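Speaker notes – "Where exactly is Grillemel?"
Local history evening, regional talks series. Doors 7 p.m., me at half past, tea whenever the urn decides.

Slide 1. Wait for the chairs to stop scraping. Say the name properly: Grill-MEL, stress on the end. People from Plornalel say it the other way and they're wrong, but half of them will be in the room, so smile.

Slide 2. Basics. District in the river country, inland, cold enough by January to close the upper road. Population 3,351 at the last count, of whom 1,702 live in the town itself. The rest are spread along the valley and prefer it that way.

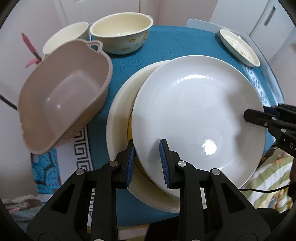 Don't read out the altitude table. I did that in Poulain and lost the back row. One figure will do: the town sits at 900 metres, and the wheat gives up well before that.

Slide 3. How it became a district. Grillemel was run from Plornalel for two generations, mostly by letter. The separation vote passed by 40. Pause here. Plornalel asked for a recount and got the same answer, then kept the filing cabinets. Some of our land titles are still over there, labelled "miscellaneous".

Slide 4. The economy. Barley, sheep, timber, then a long gap, then tourism. The brochure says tourism is a growing sector, and it has grown: there are now two guest houses. Mention the sawmill at Flernisow, still the largest employer, and the cheese, if Huguette Ross is in the audience. She wrote the only decent history of the valley and will correct me on the dates regardless – let her, she's better at it than I am.

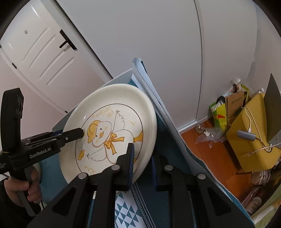

Plate with a duck in a baseball cap.

Slide 5. Languages. Three in daily use, four if you count what the bus driver speaks. Play the clip if the speakers work. If they don't, skip to the map and do not attempt the accent.

Slide 6. Map again, this time with the new boundary in colour. Point out the notch in the eastern side. It follows a fence that was moved one Sunday and never moved back.

Questions. Someone will ask about the filing cabinets.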